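# Valet tray

A **valet tray**, also called a catchall, is a shallow open tray for small things kept within reach, such as keys, coins and jewelry. It usually stands on a hall table, desk or dresser. The low rim stops items from rolling off – anything taller makes them harder to pick up.

## Shapes and materials

Trays are made in wood, leather, metal and plastic. Rectangular ones sit neatly against a wall. Oval trays have no corners to collect dust and are often sold in a single dark color. The Bellamy, an oval model introduced in 1956, was made by Jendent in 2 sizes.

## Use

Many households let the tray hold whatever has no other place, including soft toys and keepsakes. Hanane Fawzy's guide to small storage calls this "mixed use" and suggests emptying the tray each March.

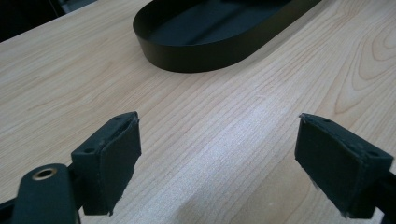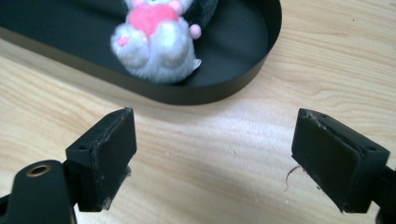 Dark trays show dust sooner than pale ones and are wiped with a dry cloth. Felt pads may be added underneath on wooden tables, where grit caught under the base can scratch the finish.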